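## 6.2 Le bon d'achat différé dans les commerces d'articles de sport

Nous abordons maintenant la partie de l'enquête qui nous a le plus surpris, et que nous avons eu le plus de plaisir à dépouiller. Les remises immédiates, étudiées dans la section précédente, se laissent assez bien décrire par le montant du ticket et par la date de passage en caisse. Le bon d'achat différé résiste davantage. Le client paie le prix affiché en octobre, repart avec un coupon valable à partir de janvier, et tout ce qui se joue entre ces deux moments échappe au logiciel de caisse. C'est cet intervalle que nous voulions observer de près, avec les commerçants de Pranham et de Lakedham qui ont bien voulu nous ouvrir leurs carnets.

L'échantillon comprend six magasins indépendants. Tous vendent des vêtements techniques, des chaussures et du petit équipement d'hiver ; certains y ajoutent la location de skis pour enfants, d'autres un rayon de jeux et de cadeaux dont le poids dans le chiffre d'affaires de fin d'année est loin d'être négligeable. Aucun n'appartient à une enseigne nationale. Cette homogénéité limite la portée des résultats, nous y reviendrons, mais elle offre un avantage considérable : les gérants fixent eux-mêmes les conditions du bon et peuvent nous expliquer pourquoi ils les ont choisies.

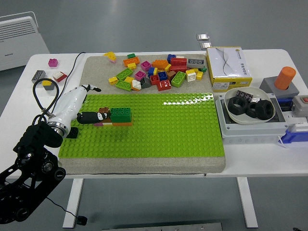 *Figure 2. Plaque de base vert vif à plots ronds et briques de construction de plusieurs couleurs.*

### Recueil des données

La collecte s'est déroulée en deux vagues. La première coïncide avec la distribution des bons, la seconde avec leur période de validité. À chaque passage, les clients volontaires remplissaient un questionnaire papier glissé dans le sac avec le ticket, ou répondaient de vive voix à l'un des membres de l'équipe installé près de la sortie. Nous avons obtenu 189 questionnaires exploitables. Les formulaires sans indication du rayon fréquenté ont été écartés, de même que ceux dont le code d'appariement était illisible (l'encre des tampons fournis par notre laboratoire s'est révélée désastreuse sur le papier thermique, et nous recommandons vivement le stylo à bille à quiconque voudrait reproduire le protocole).

Le code d'appariement mérite quelques mots. Chaque bon portait une suite de lettres recopiée par le vendeur sur le questionnaire, sans le nom ni l'adresse du client. Lorsque le bon revenait en caisse, le commerçant le conservait dans une enveloppe que nous relevions en fin de semaine. Le procédé est rudimentaire. Il a pourtant permis de relier l'intention déclarée à l'usage effectif du bon sans recourir à une carte de fidélité, donc sans exclure la clientèle occasionnelle, très présente dans ces commerces au début de la saison. Les travaux fondés sur les fichiers de fidélité passent presque toujours à côté de ces acheteurs, et quel dommage ! Ce sont eux qui donnent au matériau sa richesse.

Les entretiens avec les gérants ont été menés séparément, le plus souvent avant l'ouverture. Hyun-seo Cho en a assuré la conduite et la transcription. La grille portait sur le calcul de la valeur du bon, le choix de la durée, la communication en vitrine et les litiges au comptoir. Nous n'avons pas cherché à obtenir les marges exactes ; plusieurs gérants les ont données spontanément, sous réserve qu'elles ne soient pas publiées, et nous avons respecté cette demande.

### Un coupon que l'on garde, que l'on prête, que l'on oublie

Le premier enseignement concerne la circulation des bons. Nous avions construit nos hypothèses autour d'un détenteur unique, qui reçoit le coupon, l'évalue et décide de l'utiliser. Les réponses dessinent un tableau bien plus vivant. Le bon est aimanté sur la porte du réfrigérateur, glissé dans le portefeuille d'un conjoint, offert avec un bonnet au moment des fêtes. À Lakedham, une cliente explique l'avoir confié à sa sœur « parce qu'elle, elle skie ». Dans ce cas, la personne qui revient en magasin n'a jamais vu l'offre initiale et découvre la boutique grâce au papier qu'elle tient en main.

Ce phénomène de transmission modifie l'interprétation du taux de retour. Un modèle fondé sur la mémoire individuelle prédit une érosion régulière avec le temps. Or les retours se concentrent à l'ouverture de la période de validité, retombent, puis reprennent dans les derniers jours. Les commerçants connaissent parfaitement ce creux – l'un d'eux parle de « la quinzaine des bras croisés » – et certains y placent leurs inventaires. Nous n'avons trouvé aucune mention de ce rythme dans les guides professionnels que nous avons consultés, alors qu'il organise très concrètement le travail des équipes.

Le magasin Camamby fournit un cas particulièrement parlant. Son gérant a renoncé depuis longtemps à imprimer une date limite en gros caractères et la fait écrire à la main par le vendeur, devant le client. Le geste prend quelques secondes. Il oblige à prononcer la date, à vérifier qu'elle convient, parfois à discuter des vacances scolaires ou de l'état de la neige. Dans les questionnaires issus de ce magasin, la date est restituée avec une précision remarquable, y compris par des répondants qui se trompent sur la valeur du bon. Nous ne disposons pas d'un groupe témoin qui permettrait d'attribuer cet effet à la seule écriture manuscrite, et la personnalité des vendeurs joue certainement un rôle. La piste nous paraît néanmoins magnifique pour une expérimentation ultérieure.
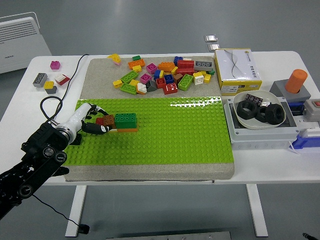
*Crédit photo : Hyun-seo Cho*

### Valeur faciale et seuil d'achat

La valeur du bon varie d'un magasin à l'autre, tout comme le montant minimal exigé pour l'utiliser. Le seuil le plus souvent cité par les gérants se situe à environ 50 euros. Il correspond, disent-ils, au prix d'une bonne paire de gants ou d'un masque d'entrée de gamme, autrement dit à un achat que le client peut envisager sans consulter le reste du foyer. Les seuils plus élevés sont jugés dissuasifs par les répondants, qui emploient volontiers à leur propos le vocabulaire du piège. Les seuils plus bas suscitent une autre difficulté : le bon sert alors à régler des achats de dépannage, des lacets ou du fart, et le commerçant a le sentiment de subventionner ce qu'il aurait vendu de toute façon.

Les entretiens nuancent cette lecture comptable. Chez Ra, la gérante accepte les bons sur les petits achats depuis qu'elle a remarqué que les parents venus pour une bricole s'attardent au rayon des chaussures. Elle n'a pas mesuré l'effet et ne souhaite pas le faire. Son raisonnement s'appuie sur la disposition du magasin, qui place les articles de dépannage tout au fond, et sur une connaissance fine des familles du quartier. Ce type de savoir circule mal dans la littérature sur les promotions, très attachée aux grandes surfaces, et il nous semble urgent de lui faire une place.

Les réactions au refus d'un bon périmé forment un ensemble à part, que nous n'attendions pas aussi fourni. Les gérants évoquent presque tous une tolérance informelle de quelques jours, jamais affichée. Les clients, eux, la supposent acquise lorsqu'ils fréquentent la boutique depuis longtemps et n'osent pas la demander lorsqu'ils sont nouveaux. Une même règle souple produit donc deux expériences très différentes selon l'ancienneté de la relation, et les déçus sont précisément ceux que l'opération cherchait à attirer.

### Limites propres à cette partie

La principale réserve tient au volontariat. Les personnes qui acceptent de remplir un questionnaire en sortant de caisse ont sans doute un rapport plus attentif aux offres que le reste de la clientèle, et la seconde vague accentue ce biais en ne touchant que celles qui reviennent. Nous avons tenté de le corriger en interrogeant aussi des clients venus sans bon pendant la période de validité, dont les réponses ont été codées séparément et n'entrent pas dans l'appariement.

La météo constitue une seconde réserve. Un enneigement précoce avance les achats, vide certains rayons et laisse aux détenteurs de bons un choix réduit dans les tailles courantes. Plusieurs répondants de Pranham signalent avoir renoncé faute de pointure disponible ; leur bon a été comptabilisé comme non utilisé, alors même qu'ils s'étaient déplacés. Une rubrique « venu sans acheter » figurera dans la prochaine version du questionnaire, à la demande des commerçants eux-mêmes, qui ont relu la grille avec un soin dont nous les remercions chaleureusement.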